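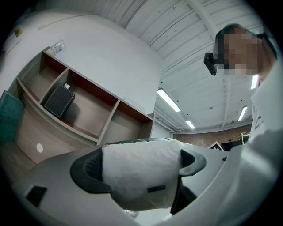

4 min read

Section 2: Swapping the pads and running the soft-object check

Okay, so you've got the gripper charged and paired (if not, go back to Section 1, I'll wait). Now comes the part I like best, which is finding out what your pads can really do with something soft. I've been going back and forth between the straight pads and the curved black ones on the hand-held Grako for most of the spring, and I have opinions!

The short version: start with the curved pads. In the picture at the top they're holding a white, slightly fuzzy object, and you can see the ribbing on the inside of the left one. The right one hooks over its side like a little fin. That wrap is what you're after. With the straight pads I was squeezing soft stuff way harder to get the same hold, and it kept squirting out the front.

What you need
The gripper, switched off
Both pad sets
The 2 mm hex key from the lid of the case
Something soft that you don't mind squashing
A notebook, or whatever you'll really write in

Fitting the pads

1. Switch the gripper off and open the jaws by hand. They'll feel stiff for the first bit and then give.

2. Back out the screw at the base of each pad. Don't take it all the way out. Two turns is plenty and the pad will slide off.

3. Slide the new pads on with the ribbed sides facing each other. The left and right ones look nearly the same on the bench, so check for the L and R molded on the back. I've put them on swapped more than once, and the jaws close crooked when you do that.

4. Snug the screws down. Finger pressure on the short end of the key is enough.

Caution: Don't crank on those screws. The threads go into plastic, and Hemant Rajput and I have killed one housing each that way. We're not proud of it.

5. Switch on and let the jaws do their open and close. Keep your fingers clear, the first close is faster than you expect.

Setting the grip limit

6. Open the controller app, go to Grip, then Limit. It goes from 0 to 100. For foam and fabric I start at 62 with the curved pads. Straight pads need more, and you'll have to hunt for your own number there (mine moved around too much to print).

7. Hit Save before you leave the page. The app won't ask you, it just forgets. Effie Pringle has been after the Istuden folks to fix this and they say September, so we'll see.

Note: If you run the desktop version on Fedora, the Save button sometimes hides under the bottom of the window. Make the window taller and it pops back.

The check itself

8. Set your soft thing down, bring the gripper over it and close slowly. Try to get the object in the middle of the pads, not out at the tips.

9. Lift it and turn your wrist so the jaws point up toward the ceiling. Hold it there for a slow count of ten. Then tip left, tip right, and come back to upright.

10. Get your head down level with the pads and look at it from the side. You want the pads bending around the object. If you see a big dent and flat pads, your limit is too high, so drop it by five and go again.

11. Write down the pad set, the limit and whether it slipped. Please do this as you go. I tried doing it from memory one afternoon and ended up with a page of guesses.

Note on lights: if you point the gripper camera up under long bright tubes, the auto exposure can wander for a second or two. Wait for it to settle before you start your count, or lock exposure in the Camera tab. Peadar Keane swears by locking it. I usually just wait.

When to change pads

The curved set is rated for 2,000 closes, and the app keeps the tally for you under Info. I'd look at the ribs sooner than that if you're working with anything gritty. Shiny ribs mean they're wearing down, and a wipe with a damp cloth won't bring them back.

If the object still slips after you've tried three or four limits, go to Section 5 and redo the jaw zero. Then come back and start again from step 8.

Last updated June 9, 2025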